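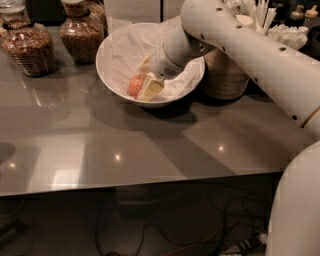
Breakfast counter, Geddes Street: fruit and cheese bowl, with the granola jars behind.

Geddes Breakfast Counter: Progress Report to the Bresteo Fund
January 2016

Summary
The counter is open, people are eating at it, and we have spent less than we said we would. The last of these surprised us more than it will surprise you, as you have seen our earlier budgets.

What the grant paid for
The original $900 was split between glass storage jars, serving bowls and a first stock of dry goods. The plan called for plastic bins with scoops. We bought one bin, looked at it for a week and changed our minds. Granola in a big glass jar looks like breakfast. Granola in a plastic bin looks like something you give to a horse.

The jars now live along the back of the counter with the cups, stirrers and napkins. Refilling them is a two-handed job and the floor gets its share, but people help themselves without asking what is inside, and the printed labels in our application have been quietly dropped from the plan.

The bowl
Our first attempt at fruit was a heap in a basket by the door. The bananas went in an hour and the apples stayed until they were of historical interest. In May we moved to a white bowl lined with paper, with a small apple and a piece of cheese put out together, and topped it up through the morning. Apples began to disappear. We have no theory we would defend in public, though a small apple next to cheese does seem to read as a meal, and a pile of apples reads as a duty.

The paper lining was meant to save on washing up. It does, a little. It also slides around, and we have tried three kinds. The current one crumples into place and stays there if you are firm with it.

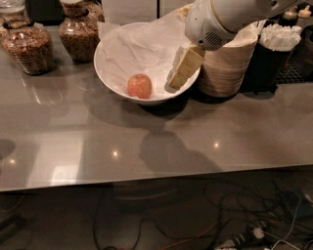

Red apple in the lined bowl, granola jars at the back of the counter.

Numbers
We served 500 breakfasts in the last quarter, against a target of some 15 a day on the days we open. Mondays are well under that. Fridays make up for it and then complain about the line.

What went less well
The Erkis order of dry goods arrived twice, and we have more oat clusters than is dignified. They will keep. The counter also shows every crumb and fingerprint, and wiping it down takes longer than setting out the food. We had not put any time in the schedule for this, and have now.

Next period
We would like to move the unspent balance to cheese, the one line we underestimated badly. We will also try pears, and go back to Tetomeck about a smaller bowl for the slow days, when two apples in a wide one look abandoned.

Receipts are attached, including the one for the bin.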